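Roseck Two-Arm Cell Software
Set-Up Guide, Section 5: Perception and Grasp Planning for Thin-Stem Objects

Revision of June 16, 2019. Prepared by Lutz Baumgart, Kotell.

5.1 Scope

This section covers camera registration, segmentation, grasp planning and arm coordination for artificial flowers handled on a tabletop. It assumes that the arms have been homed (Section 3) and that both joint controllers report READY.

Thin stems are handled by a separate planner profile, STEM. Do not use the BOX profile for them. BOX fits a closed volume to each object and discards any segment narrower than its minimum width, so a single stem usually disappears from the object list.

5.2 Before you start

1. Start the controller service, then the perception service. The perception service reads joint states at start-up and exits if none are published.
2. Open the Seidel viewer and load the workspace file.
3. Confirm that the fixed camera and both wrist cameras are listed as live.
4. Check that each wrist camera cable has slack through the full wrist range. A tight cable shifts the camera on its bracket and invalidates the hand-eye transform.
5. Set the speed override to 60 percent or lower for the first run.

CAUTION: The speed override applies to planned motion only. Teleoperated motion follows the limits set on the leader side.

5.3 Fixed camera view and object list

The fixed camera supplies the scene map. Upright flowers and flowers lying on the table are handled as two classes, and the planner picks a different approach direction for each. A flower in a vase is approached from the side at stem height. A flower lying flat is approached from above, with the fingers straddling the stem.
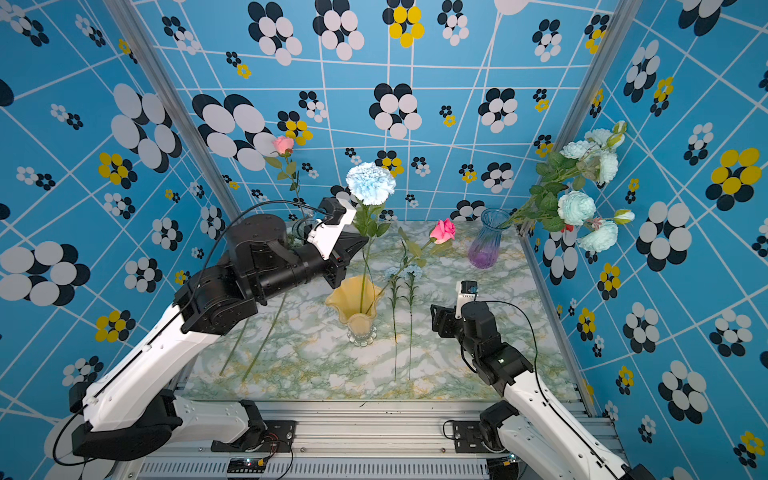
1. In the viewer, select Map > Rebuild. Keep both arms still until the status line returns to IDLE.
2. Open the object list. Each vase should appear as one CONTAINER entry and each single flower as one STEM entry.
3. If a vase is missing, lower the depth confidence threshold one step and rebuild. Clear and translucent glass returns incomplete depth, and the default threshold rejects most of it.
4. If a bouquet is split into several entries, select them all and use Merge. Set the merged entry to KEEP OUT unless it is part of the task.
5. Save the map.

NOTE: Patterned walls can produce false entries where the print resembles petals. Set the wall planes in the workspace file. Anything detected on or behind a wall plane is then dropped before it reaches the object list.

5.4 Wrist camera refinement

The scene map is accurate enough to bring the gripper near a stem but not to close on it. The final correction comes from the wrist camera, which runs its own segmentation once the gripper enters the hover pose.

1. Select a flat STEM entry and choose Move to Hover.
2. Wait for the overlay. The target stem is outlined and its neighbors are shaded.
3. Check that the outline follows one stem only. Where stems lie side by side, the segmenter may join them.
4. If two stems are joined, choose Split and click once on each flower head. The segmenter traces down from each point.
5. Check the proposed wrist rotation. STEM allows 180 degrees of travel and selects the smaller turn that places the fingers on either side of the stem.

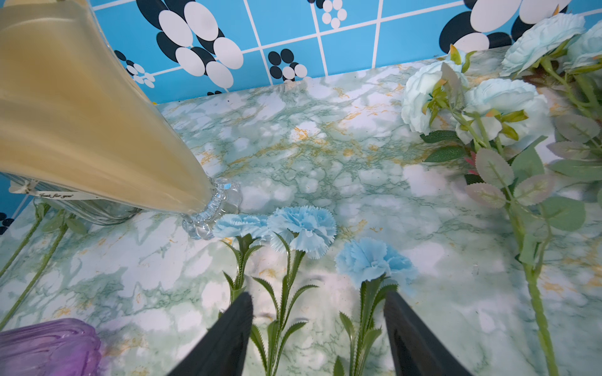
6. Choose Accept Grasp. The pose is stored relative to the table plane, so rebuild the map if the table or the fixed camera is moved.

CAUTION: Leaves close to the fingers are not treated as obstacles in this profile. Glass is. If a glass base or rim is missing from the wrist overlay, add a keep-out box by hand before accepting the grasp.

5.5 Arm coordination

Only one arm may hold the lock on the shared zone. The other waits at its last safe pose.

1. Under Coordination, set Shared Zone to cover the center of the table.
2. Set the lock timeout to 2 seconds.
3. Run Simulate and watch for LOCK WAIT messages. Repeated waits on the same arm mean that the zone is too large or that the task order needs changing.
4. Run the task on the hardware with a hand on the stop button.

5.6 Messages

STEM_LOST: The outline was dropped during the approach. Return to hover and repeat 5.4 from step 2.

HANDEYE_STALE: The stored transform is older than the last camera service entry. Recalibrate.

DEPTH_HOLE: Missing depth within the approach path. See 5.3, step 3.

LOG_FULL: The recorder has reached 100 percent of its quota. Motion continues, recording does not.

For faults not listed, export the session log and send it to Milovan Gashi at the Lurnadham office, together with the workspace file and the saved map.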